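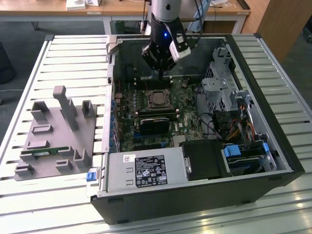
Irnero going all laser - who has seen one of the converted rooms?

ReelTwo
So Irnero has picked Preron to swap out the xenon projectors across the whole chain, 959 screens by the time they're finished. I've been hoping for this since they took over our local! I drove over for the 7:15 show in screen 4 and wow, the picture. Even brightness right into the corners, and the reds looked like reds again. I sat through all the credits just to look at the white text on black.

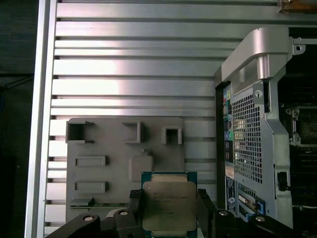

The sound is the same as before as far as I could tell, and the seats are definitely the same (my back can confirm). But if this is what the regular rooms are going to look like, I may stop paying extra for the big one at the end of the hall.

boothrat
Glad you had a good night, but I want the details before I cheer. The announcement says "laser" and leaves it there. Is it RGB or laser phosphor? Those are very different machines at very different prices. Are they replacing the whole projector or putting a new light source in the old body? And who pays for service once the warranty runs out?

ReelTwo
Fair questions! The manager didn't know the model. She said new projectors, old ports, new lenses in two of the rooms.

Blagoje Dimitrov
We did the same switch last December at my place, one screen, through Adamczyk. Laser phosphor. I love it. No more lamp changes, no more warm-up worries before a matinee, and the booth is cooler in summer. Contrast isn't much better than our old xenon on a fresh lamp, I'll give you that. The difference is that it looks like a fresh lamp every single night.
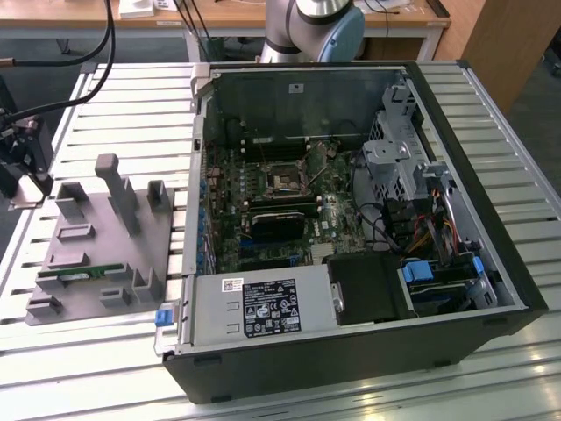
The one thing I'd do over is the screen. Ours is 15 years old and the new projector shows every bit of it - there's a seam I had never noticed, and now I see it in every snow scene. Get the screen cleaned or replaced at the same time if you can find the money.

boothrat
Yes on the screen. Also watch for speckle if they keep the silver ones for 3D. I saw a demo in a converted Welell house, third row, and the sky in one shot looked like it was crawling. My wife didn't see it at all, so your eyes may vary.

ReelTwo
I was in the middle and saw nothing like that. Going to try the front row next time, for science.

What I'd really love is for them to keep one room with 35 mm. They still have a projector sitting up there!
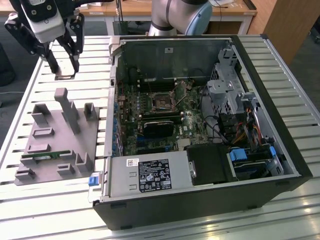 Eugeniusz Kubiak
They won't keep it, sorry. Finding somebody to run it is the hard part, more than the machine. I'd be first in line for tickets though. Did the manager say if the booth wall is coming out?

ReelTwo
She didn't, but I'm back there for the late show and I'll ask.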